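4. Regular patterns and the judgment of distance indoors

4.1 Background

People judge how far away things are with the help of whatever the surface between them has to offer. On open ground this is grass, gravel or pavement. Indoors it is usually the floor, and floors differ a great deal in how much they give the eye to work with. A poured gray floor has almost no visible grain from standing height. A tiled floor has a unit that repeats, and the image of that unit shrinks with distance in a way the viewer has seen many times before.

The earlier sections dealt with plain and randomly textured floors. This section takes up regular patterns, mainly squares, and asks whether a viewer makes smaller errors when the unit is easy to pick out. We also look at what happens when a large piece of furniture hides part of the floor between the viewer and the point being judged. Furnished rooms are the normal case in homes and offices, but most of the work we reviewed used empty ones.

4.2 Pattern layout

A checkered floor can be laid square to the walls or turned so that the rows meet the walls at an angle. Square laying produces lines that run straight away from a viewer who faces the far wall, and these lines alone are a strong cue. Turning the pattern removes them. The viewer is left with the change in size of the squares and with the diagonals, which converge at points off to either side. Figure 4 shows a floor of the turned kind. The long table in it widens toward the viewer and covers part of the pattern, but the squares can still be followed on the open floor and the pale border marks where the floor meets the walls. 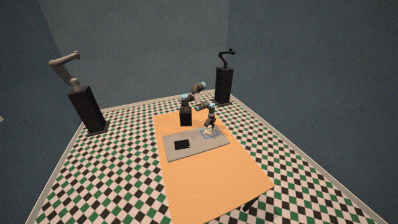

Figure 4. Rendered room with a diagonal checkerboard floor in white, dark charcoal and green, and a long orange table.

The border strip matters more than we first expected. In the plain-floor condition, several participants told us they had judged distance from the foot of the wall and had paid little attention to the floor itself. A contrasting border makes the foot of the wall easy to find. For this reason border and pattern were treated as separate factors in the analysis.

4.3 Participants and procedure

Testing took place at the Burkudden site in March. A total of 130 adults took part, all with normal or corrected vision. None had worked in flooring, building or interior design. Each participant stood at a fixed mark and gave verbal estimates of the distance to a small disk placed on the floor. Estimates were given in feet or meters, as the participant preferred, and converted afterward.

The floor coverings were two commercial tile ranges, Kudo and Kinine. Kudo has a matte face and strong contrast between light and dark squares. Kinine has the same unit size, but its colors are closer together and the joints are harder to see from a standing position. Each was laid both square and turned. A low bench, 75 cm wide, was placed between the participant and the disk on half of the trials, always to the left of the direct line.

After trials with a missing answer were removed, 3,001 estimates remained. Responses were entered in Vastance by Þórey Hviid and checked against the paper sheets by Oluf Ásgeirsdóttir, who had not been present during testing. Where the two records differed, the paper sheet was used.

4.4 Results

Participants underestimated distance on every floor. The error was smallest on Kudo laid square and largest on Kinine laid turned. The effect of layout was clear for Kinine and weak for Kudo, which suggests that strong contrast makes up for much of what is lost when the rows no longer run straight ahead.

The bench increased underestimation on all floors. The increase was greater for the turned layouts. Participants who said they had counted squares - a strategy we neither suggested nor ruled out - were affected more by the bench than those who said they had judged at a glance. Counting requires an unbroken run of squares, and on a turned floor the bench broke more of these runs.

The border reduced error for far disks only. Near disks were too far from the wall for it to help.

4.5 Other repeating surfaces

A pattern does not need to be on a floor, or to consist of squares, for its spacing to carry information about depth. Perforated board is a familiar case. The holes are alike and evenly set out, so any change in their size in the image can be put down to the angle of view. In Figure 5 the holes look larger and farther apart near the top edge of the panel and become smaller and denser toward the middle. The panel's outline follows the same rule and narrows toward the bottom. 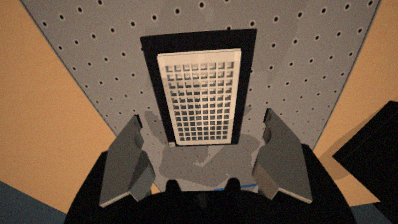
Figure 5. Gray pegboard with round black holes, seen from above at a steep angle, with a black rectangular frame at its center.

Shadow is a second matter with surfaces of this sort. Soft, overlapping shadow darkens the ground between the holes and lowers the contrast that makes them stand out. We did not vary lighting in the present study. The Kinine results give some idea of what lower contrast does, but a shadow covers only part of a surface and its edges may be read as a cue in their own right.

4.6 Limits

All disks were placed on the floor. Objects resting on tables or shelves are seen against a different surface, and the viewer must relate that surface to the floor before the floor pattern can be of use. Verbal estimates also tend to be rounded, and participants who answered in feet rounded differently from those who answered in meters. Walking to the remembered position of the disk with eyes closed would avoid this, and that method is used in the follow-up study described in Section 5.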